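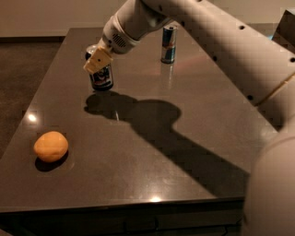 A can, a table, and a long thread about Denach

2020-06-15

Right, I've been promising this since February: everything I loved about four days in Denach, for anyone who likes a small town with a big hill stuck on the back of it. Long thread, put the kettle on!

Getting there first. You take the slow train from Stevis and you want the left-hand side. The line follows the river nearly the whole way and there's a stretch after the second tunnel where the water goes this mad bottle green. I had my nose on the glass like a six-year-old.

The station is at the bottom of town and everything else is at the top. There are 238 steps between them (painted on the wall at the finish, bless them). There is also a bus. I found out about the bus on day three.

I stayed at the Goicoechea, a guesthouse over a shoe repair shop. Nine rooms, creaky floors, enormous radiators, and a breakfast with a plum jam so good I asked if I could buy a jar. I could! It leaked on my jumper on the way home and I'm still not cross.

Ask for a room at the back. The front ones look over the square, lovely until the market sets up at five in the morning with what sounds like every metal pole in the country.

The market though!! Smoked cheese in little plaits, walnuts by the sack, a stall selling nothing but door handles. I bought a door handle. It doesn't fit any door I own.

Big walk of the trip was up the Lasberg, the hill behind the church. Signs say two hours. I took three and a bit, with a long stop at the hut halfway for bean soup. The top is just under 1000 metres and in February there was snow from the hut upwards, so take proper boots and not the trainers I had on.

From the top you can see right back to Stevis on a clear day, apparently. I had cloud. Really beautiful cloud, rolling in and out of the valley, and for one minute the church spire poked through on its own and everyone up there went "ooooh" together.

Food: go to the place by the old mill with the yellow shutters. There's no menu, they just tell you what's on. I had dumplings two nights running and would have made it three but they shut on Sundays. So does everything else, so buy your picnic on Saturday.

The town museum is two rooms and I spent a whole afternoon in it. There's a 500-year-old bell with a crack down one side and a wall of photos of the river frozen solid, with people playing skittles on it in their Sunday hats.

A couple of folk have asked if it's any good with kids. I'd say yes if they like steps and trains. Pushchairs would be hard going, the old streets are all cobbles.

Will dig out the name of the soup for those who asked, I wrote it on the back of my train ticket and the ticket is in a coat somewhere.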